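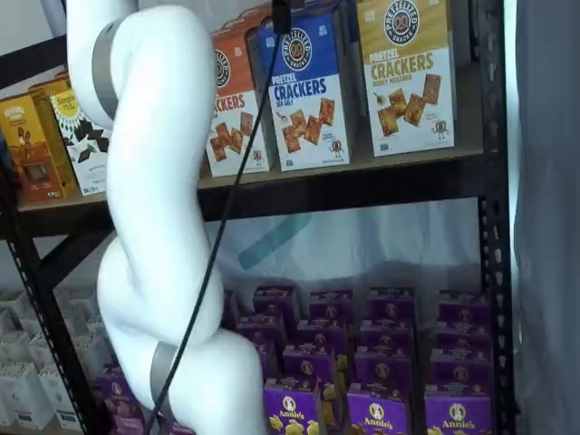
Lalto Shelf Guide, Section 3: Facing and restocking boxed goods

3.1 What the arm can and cannot do yet
The arm can pick a single upright box from an open shelf and set it down in a free space. It cannot yet be trusted with leaning boxes, crushed cartons or paper bags. Leave these to staff.

3.2 Before a run
1. Press Hold and wait for the amber lamp.
2. Stand every box upright with its printed front facing the aisle.
3. Check that cables near the shelf have enough slack for the arm's full reach.
4. Enter the shelf height on the panel and press Confirm.
5. Step back behind the floor line and release Hold.

Note: Boxes of one colour packed closely together are often read as a single item. Leave a gap of 18 mm between columns.

Caution: Do not reach into the shelf while the arm is in Run, even if it has stopped moving.

3.3 Missed picks
After 2 missed picks the arm parks and shows code 169. Straighten the box by hand, then repeat steps 4 and 5. If the code comes back, finish the shelf by hand and log the fault.

In the June trial at Olham, mixed shelves still needed a member of staff present throughout. Unattended running is not supported.

Section revised Tue 1 December, U. Chantharasri, Faltosthorpe.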